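Replacing the garden path at Zillerham

The old path from the back gate to the shed has been sinking for years, and after the winter there was a puddle in it long enough to need a plank. I took it up in the first week of the holidays. Under the slabs there was no base at all, only soil and a layer of ash.

I dug down 14 inches at the low end, less at the top, and put in crushed stone in thin layers. Jannik Diekmann lent me his plate compactor, which saved my back but shook a jar off the shelf in the shed. Then came sand, screeded off two lengths of pipe. The fall is toward the flower bed, so the rain ends up where it can do some good.

I went back and forth on the pattern. Herringbone looks good and holds up under cars, but it means a lot of cutting along both sides, and this path only carries me and a wheelbarrow. Basket weave was my wife's choice until she saw it at Mistley and thought it too busy.
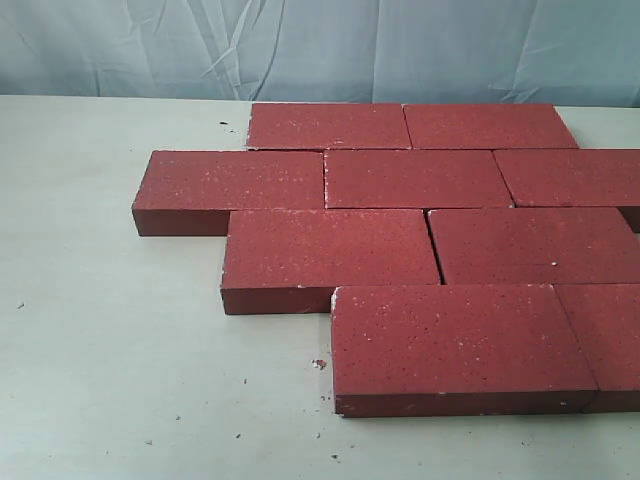 Running bond, the one we settled on.

The order came to 1000 bricks. Delivery was to the curb, so moving them to the back took most of a day. I stacked them on pallets next to the compost and covered them with a tarp.

Edging is next. I want a row set on end in mortar along both sides, and Wolfram Dreßler is coming over to help with the curve by the water barrel. The joints get dry sand brushed in after that. I'd like it done before July, when the beans need picking and I won't have time for anything else.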